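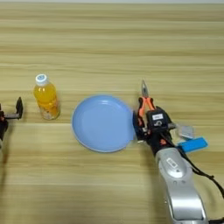 Bottle, plate and pliers on a pale wooden tabletop.

Seasonal movement and finish on solid timber tabletops

Members have asked for a written version of the Tuesday bench talk by Branislav Kollár at Prorkside. It covers solid tops only. Veneered board behaves differently and will be covered in another issue.

Timber takes up and gives off moisture until it is in balance with the air. Movement along the grain is small enough to ignore in furniture. Movement across the grain is not. A top glued up from backsawn boards will move more than one of the same width glued up from quartersawn boards, and a wide top moves in proportion to its width. The length of the table has no bearing on it.

The worked case in the talk was a dining top 156 cm long, built at 12 per cent moisture content and then moved into a house with ducted heating. The owner reported that the top had developed a shallow cup in August and that two of the fixing screws had pulled. The boards had been fixed through round holes in the rails, with no clearance. The repair was to take the top off, slot the holes across the grain and refit with washers. The cup reduced over several weeks but did not go completely.

Points on fixing:

Use slotted holes, wooden buttons or figure-eight plates. Any of these will do.

Fix the centre firmly and let the edges travel. If one long edge has to stay flush with a rail, fix that edge and leave all the allowance on the other side.

Do not glue a breadboard end along its full length. Glue the middle only and peg the outer tenons through elongated holes.

Check the gap after the first winter and again after the first summer.

Moisture content should be measured before gluing up. A pin meter reads the region near the pins, so take readings on freshly cut end sections as well as on the face. Boards that have been stacked against the back wall at Listach should be brought inside and put on stickers well ahead of time. The wall sweats in wet weather and the outer boards always read higher than the rest of the stack.
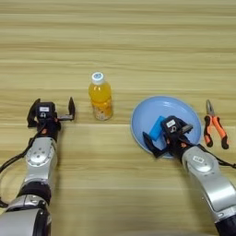

Finish and wear

A finish slows the exchange of moisture. It does not stop it. The common fault is to put three or four coats on the top face and leave the underside bare, after which the two faces respond at different rates and the top cups. Both faces should get the same number of coats. The underside need not be sanded to the same standard.

For a table in daily use the talk compared a hardwax oil (Plasetti 2111, satin) with a wiping polyurethane. The hardwax oil was easier to patch and left less build on the surface. The polyurethane stood up better to a vinegar spot left overnight. Both darkened pale timber slightly, the oil more so. Test on an offcut from the same board if the colour matters, and leave the offcut near a window for a while before deciding.

Sanding before a hardwax oil should stop early. Going finer burnishes the surface and the oil does not take. Branislav sands to 150 by machine and does the last pass by hand along the grain, and he regards 200 as already too fine for this product – the sheet on the tin should be followed where it differs.

Apply thinly. Work it in with a white pad, wait the time given on the tin, then wipe off everything that will come off. A patch that still feels tacky the next day was put on too heavily and can usually be recovered by rubbing it down with a little fresh oil.

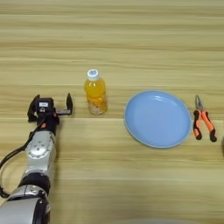

Rags are the main hazard. Drying oils give off heat as they cure, and a bundled rag can catch fire without any other source. Lay used rags flat outdoors, one layer thick, or put them in a metal tin of water with the lid on. The bin beside the thicknesser is not to be used for them.

Hardwax oil for club projects can be ordered through Ignacio with the next abrasives order. Put your name on the sheet by the door.

Comments

Mal T.
Slotted my screw holes after the talk and the creaking has stopped. Would the same apply to a laminated benchtop made of narrow staves?

Branislav K.
Yes, if it is solid timber. Narrow staves reduce cupping but the overall width still changes.

ridgegum
Is there any reason not to use paste wax over the hardwax oil? I have half a tin left.

Jen from Listach
I did that on a hall table. Looked good, but the wax had to come off before I could patch the oil. Would leave it off next time.

ridgegum
Thanks, will use it on the drawer runners.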